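Automation and Everyday Work
Unit 5 handout: Can it do the dishes yet?
Instructor: Mbali Mathebula

Read before the April session. Bring the Unit 4 worksheet, we did not finish the last table.

1. Where we left off

Last time we watched the Zevix and Gramance launch videos and most of you came away impressed. I'd like you to be less impressed by the end of this unit. Both videos are edited. Neither shows a full load of dishes from start to finish without a cut, and neither gives a failure count. A company that had a good number would print it.

The claim for this unit is simple: "Robots can now do household chores." Ask three things of it. Which chore? In whose kitchen? How many tries?

2. What counts as the chore

Take putting plates in a rack. Most people would call this the easy part of doing dishes. For a two-armed machine it breaks down as follows:

Find the plate and its rim.
Get a finger under or around a thin edge lying almost flush with the table.
Lift without tipping it out of the grip.
Turn it from flat to upright.
Line it up with a slot between two pegs.
Lower, let go, back out without dragging the rack along.

A seven-year-old manages all of it while talking. Notice also what is missing from the list: scraping, washing, drying, and the greasy pan at the bottom of the sink. When a press release says "dishes," check which of these it means. Usually it means the last 60 seconds of the job.

3. The setup

Look at the spacing of the objects, and at how little of the plate a gripper gets hold of.

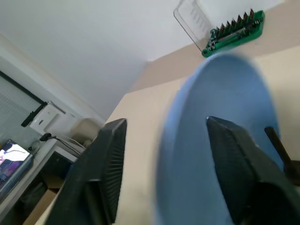
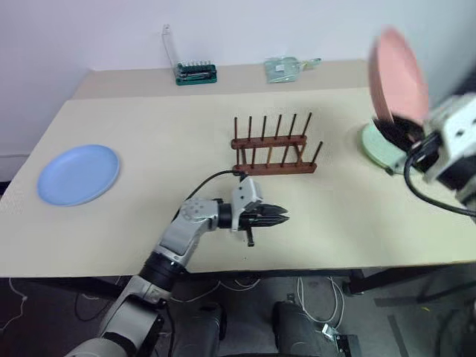

4. Reading a demo

Some things to check whenever you are shown a result like this.

Clutter. A plate lying by itself on a bare stretch of table is a much kinder problem than one wedged under a cereal bowl. Ask what happens when the objects touch.

Variety. Plates that differ in color but share a shape test very little about grasping. Ask for a heavy stoneware plate, a paper one, a chipped one.

The grip. Two stiff fingers on a rim hold a small area. The plate can swing or slip, and the machine may not notice. Your hand feels it at once.

Resets. Who puts the plates back between trials? If a person does it, that person belongs in the labor cost. The Espiritu report lists 19 successful runs and says nothing about who was standing next to the table — I wrote to ask and got a brochure.

Speed. Always look for a playback note in the corner. Video shown at 10 times normal speed makes anything look capable.

5. Is the shop floor any better?

Somewhat. The Prella packing cell in your reader does work, and it works because the parts arrive in the same position every time and a fence keeps people out. Your kitchen has neither. I would not carry a factory result over to the home without new evidence, and I'd be wary of the reverse too.

To be fair to the field, handling a plate with two general-purpose arms is harder than it looks, and I don't think the people doing it are fooling themselves. The marketing is another matter.

6. For discussion

Pick one chore you did this morning and write out its steps at the level of section 2. Mark the step you think would fail first and say why. One page, typed.

Would you pay for a machine that racks plates correctly nine times in 10? What does the tenth plate cost you, counting the sweeping up?

Reading for Unit 6: the Gramance white paper, pages 5 to 19. Skip the foreword.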